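Rewiring the Kodov, part two

05/02/2024

The Kodov semi-hollow has been back on the bench since December. Part one covered getting the old harness out through the treble f-hole. This part covers the replacement and why I changed the tone circuit.

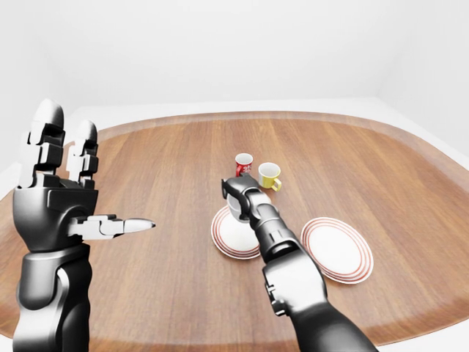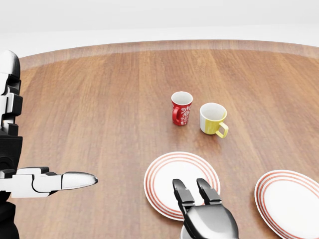 Round wooden table, both renders.

The original harness had 3 faults. The neck volume pot was scratchy over the first quarter of its travel, the selector dropped the bridge pickup when pushed sideways, and the ground to the tailpiece had been soldered cold. Cleaner cured the first for a fortnight. The other two needed new parts, and on a guitar with no rear cavity it makes little sense to pull everything out twice.

The new pots came from Plukley, a small parts shop that measures each one before posting. I used the higher readings for volume and the lower for tone. The selector is an Aramico short-frame type. It is shallower than the old one and clears the centre block with room to spare, but the threaded collar is also shorter, so the washer had to go inside the top.

I built the harness on a piece of card with the hole positions traced from the body. Leave more wire between the pots than looks right. My first attempt fitted the card perfectly and would not go through the f-hole, so I cut it apart and added 2 inches to each run.

The tone circuit now uses smaller capacitors. With the stock values, anything below 5 on the dial was mud on the neck pickup. The new ones keep some pick attack down to 3, and the bridge side is usable all the way round.

Fitting took an evening. Aquarium tubing over each shaft, pull through, nut on, next. The jack went in last and fought the hardest.

Played through the Nieto combo the hum is lower, though still present near the dimmer switch. The neck pickup sits too close to the strings at the bass side - I have dropped it half a turn and will leave it there until the next string change. Part three will be the nut, once the blank arrives.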